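Snack Table and Supply Room Assistant (part-time)
Prasance House, Tumham
Two positions open, starting in February

Hello, and thank you for stopping to read this! We are looking for two friendly, steady people to help us look after the snack tables, the supply shelves and the general comings and goings of goods at Prasance House, and if you are the kind of person who can't walk past a crooked row of boxes without straightening it, we would very much like to meet you.

A little about us first. Prasance House is a shared work building on the north side of Tumham, with workshops and study rooms on the lower floors and offices upstairs. We have 364 people signed up to use the building, and while they don't all come in at once (thank goodness), most of them get hungry at about the same point in the afternoon. The snack tables began as one shelf beside the copier and have grown a good deal since then. People meet at them, grumble about the weather at them and, now and again, settle a disagreement at them over a bag of chips. We think they matter, and we would like them to be properly cared for.

Up to now the job has been shared out among whoever had a free hand. That worked while we were small. These days it means that one floor has a mountain of pastries and another has a single lonely tea bag, and the supply room on the second floor has reached a state I would prefer you to see for yourself at the interview.

What the work is like

You would start at 8:30 in the morning by going around the rooms with the cart, seeing what has run down overnight and filling up from the supply room. Some rooms have a proper counter. Others just have a plain table pushed up against the wall, and there the trick is keeping everything in one tidy row so that people can see what there is without moving things about. Bags in one place, boxes in another, anything that belongs to somebody put safely to the side.
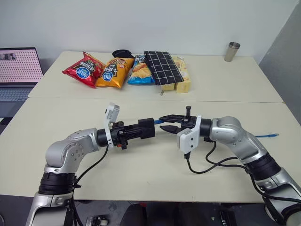 Chips, boxed pastries and a steel cup along the wall table.

After the morning round comes the supply room itself. Deliveries arrive from Lukumay, our wholesaler, and from the Votham bakery outlet, and everything has to be checked against the slip, dated with a marker and put away with the older stock in front. There is a fair amount of flattening cardboard. You would also be the one who notices that we are low on paper towels before we are out of paper towels, and anyone who has lived through the other arrangement will tell you what a gift that is.

The rest of the day is a mixture. You might wipe down tables, wash cups and find their owners, return pouches and chargers to the lost property drawer, or write a new label because the old one has curled up. If a meeting runs long and needs something to nibble on, you would put a tray together. We also ask you to keep the allergy cards up to date, and we take that part seriously, so please be a careful reader of small print on packets.

Many of our rooms are workrooms first and snack rooms second, and people will often be in the middle of something when you come in. A quiet step and a nod go a long way. We never move anyone's work to make room for food, and we ask that you leave cables and equipment exactly as you find them.

Hours and pay

Each position is 3 hours a day on weekdays, one in the morning and one in the afternoon. Tell us which you would like, or if you could do either. The hourly rate is on the application form, and it is the same for both positions. You will have paid time off from the first month, a locker, and of course whatever you like from the tables while you are here.

Who we are hoping to hear from

You don't need experience in catering or stockrooms. We have had wonderful helpers who came from school libraries and garden centers, and one who had spent most of her life raising children and said this was quite similar. What we do ask is that you can lift a box of up to 30 pounds, or use the hand truck sensibly, that you are comfortable being on your feet for the length of a shift, and that you can write clearly enough for other people to read your labels. If you need a change made to the way we do things so that the job would suit you, please say so in your application and we will talk it through together.

It would also be lovely if you enjoyed chatting a bit. People do ask what happened to the orange bags, and they like to get a kind answer even when the answer is that they were all eaten.

How to apply

Pick up a form at the front desk, or ask for one to be mailed to you. Please add a short note telling us about something you have kept in order, at work or at home. It can be a pantry, a tool shed, a button jar, anything you like, and it doesn't have to be long. We read every one of these notes and enjoy them very much.

Forms and notes should go to Simone Furtado, Building Services, Prasance House, Tumham. Simone will be in touch with everyone who applies, whichever way it goes. Interviews are informal and include a walk around the rooms with the cart, so do wear comfortable shoes.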